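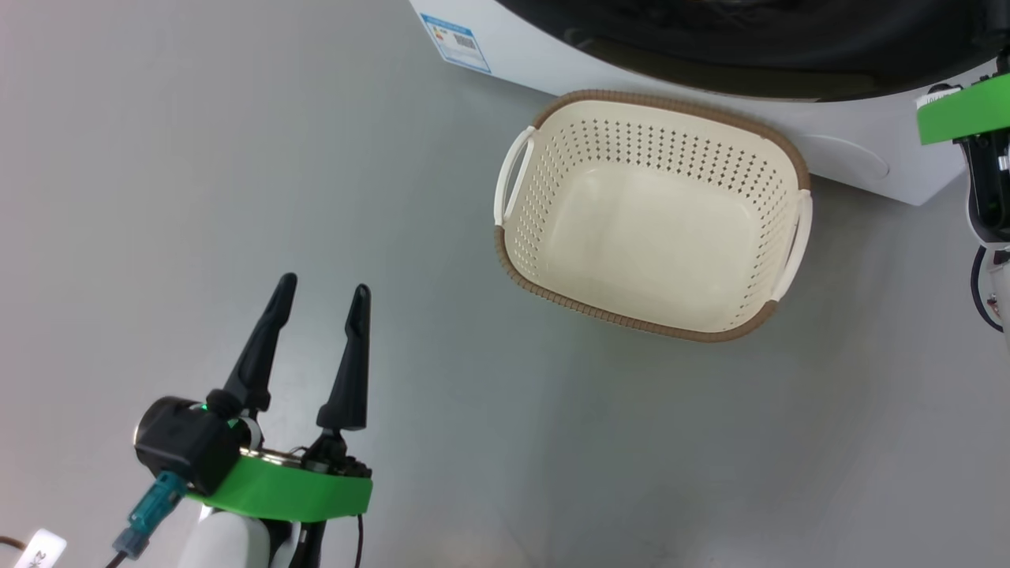
Korb vor der Maschine, Greifer offen.

Samstag, 30 Versuche, 2 Abbrüche. Beide Male blieb der linke Greifer stehen und meldete »Kraftgrenze erreicht«, obwohl er nichts berührte. Jullov, unsere Steuerung, ist eben sensibel.
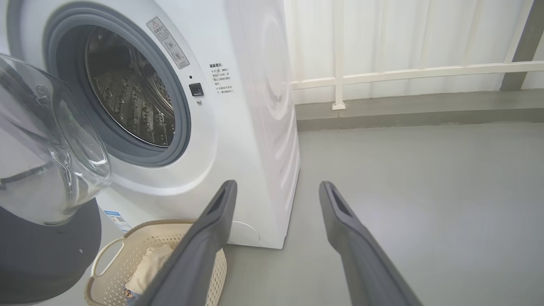

Was im Log stand

Nach dem Neustart galt wieder der alte Grenzwert — 300 statt 3.648. Gespeichert hatte ich den neuen im September, nur leider im Profil für Nilthorpe.
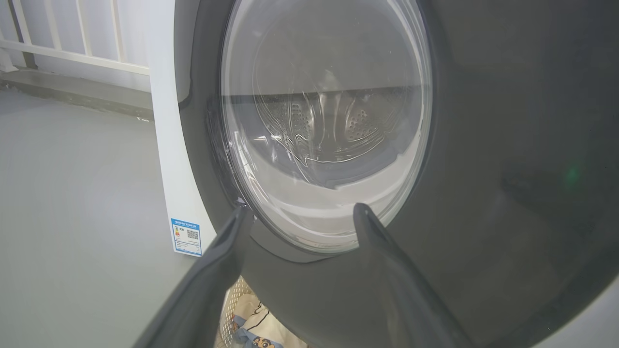
Die Tür aus Greifersicht. Not-Halt bleibt ab jetzt in Reichweite.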